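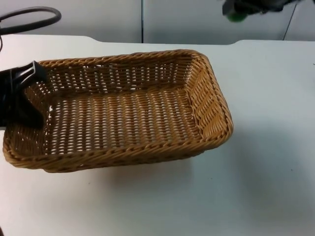 Gerardo Malabanan wrote in to ask why this entry calls them bread baskets at all, when half the ones he owns have never held a crumb. Fair point, Gerardo! I've kept the heading where it was, because that's the word most folks search for, but I've widened the article so it covers the whole family of shallow woven baskets you'd put on a table or a shelf.

Shallow woven basket (also bread basket, table basket, roll basket, tray basket)

A shallow woven basket is a low, open container with a woven floor and four short walls (or one continuous wall, if it's round or oval). It has no lid and usually no handle. The rectangular kind is the one I know best, and it's the one I'll mostly talk about – the corners are nearly always a bit rounded, because stiff strands don't like being bent square, and a weaver who forces them gets cracks.

Names

People in my part of the country say "bread basket" or just "the basket." Store catalogs like "tray," "tote," "bin" and "organizer," sometimes for the very same thing. I don't see much of a rule in it. If the walls are low enough that you can pick up a dinner roll without looking, I call it a bread basket, and if my whole hand disappears I call it a bin. Your mileage may vary.

Materials

Rattan is the classic. It's a climbing palm, and the stem is solid, unlike bamboo, so it can be split and peeled into strands that stay tough and bendy when soaked. Willow is the other old favorite, especially in Europe, and it tends to look rounder and knobbier in the weave. Then there's seagrass, water hyacinth, paper cord and so on.

Synthetic wicker (usually polyethylene, sometimes polypropylene) came along later and it's everywhere now, in restaurants most of all, where a basket gets washed constantly. The good stuff is colored in mixed tans and browns so it passes for rattan from across a room. Up close I check the ends. A cut natural strand shows fibers and tiny pores, while a plastic one is smooth right through. In a photo I usually wouldn't want to bet on it either way!

The word "wicker" gets used as if it were a material, and I used to do it too. Wicker is the way of making the thing. You can have rattan wicker, willow wicker or plastic wicker.

How they're made

Most start with the floor. Stakes are laid out in one direction, weavers go over and under them in rows, and when the floor is big enough the stakes get turned up to make the walls. Small gaps stay between the strands, which lets crumbs fall out the bottom (onto your tablecloth, sadly) and lets warm bread breathe a little so it doesn't go soggy underneath.

The rim is my favorite part. On a plain basket the stake ends are bent over and tucked behind one another. On a nicer one they're twisted or braided into a thick rolled edge that goes all the way around, and that edge does a lot of the work of holding the shape. If the rim starts to unravel, the walls flop soon after.

I once spent a July afternoon trying to make one from a Pratora kit. It came with 48 stakes, 11 of which I snapped because I was too impatient to soak them properly. The result leans badly and holds mail.

Uses

Bread and rolls, obviously, with a napkin underneath. Fruit is fine as long as you rotate it, since bruised peaches and open weave are a messy mix. I've got one for remote controls, one for seed packets and 2 that sit inside a cupboard holding spice jars. Bakeries use them for display, and hotels love them for rolled hand towels. The older Margaritis pattern, with the slightly sloping sides, was sold mainly for letters and papers, and you still see it on office desks.

Cleaning and care

Natural ones want a dry brush, or a vacuum with the soft attachment. A damp cloth is okay, then air drying out of direct sun. Don't leave them soaking and keep them away from radiators. Strands that have gone brittle can sometimes be coaxed back with a light misting of water.

Synthetic ones can be rinsed under the faucet with dish soap. Some are marked dishwasher safe – check the label, and keep them on the top rack regardless. I lost a perfectly good Prultberg to the bottom one.

See also

Banneton, Fruit bowl, Rattan, Serving tray, Willow weaving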